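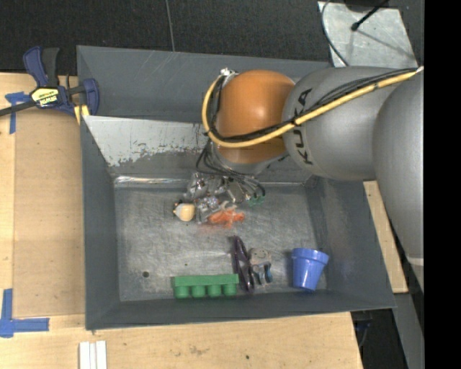 Wednesday, March 20, 2024

Up at six and straight down to the allotment before work, which felt very virtuous until I realised I'd left the shed key on the kitchen table. Back up the hill I went! Aisling was already there with her flask, looking smug, and her broad beans are a good hand taller than mine (I blame her side of the path, it gets all the sun).

Got two rows of onion sets in and most of the first earlies, then my back said stop. Marion wants 60p a bag for her spare compost, and I'll pay it, it's lovely stuff.

Tea was leftover soup. Darragh rang about Easter and talked for 27 minutes, mostly about his boiler. He might come over in April instead, so I need to clear the spare bed of seed trays before then. Slugs already on the lettuces, the little beasts.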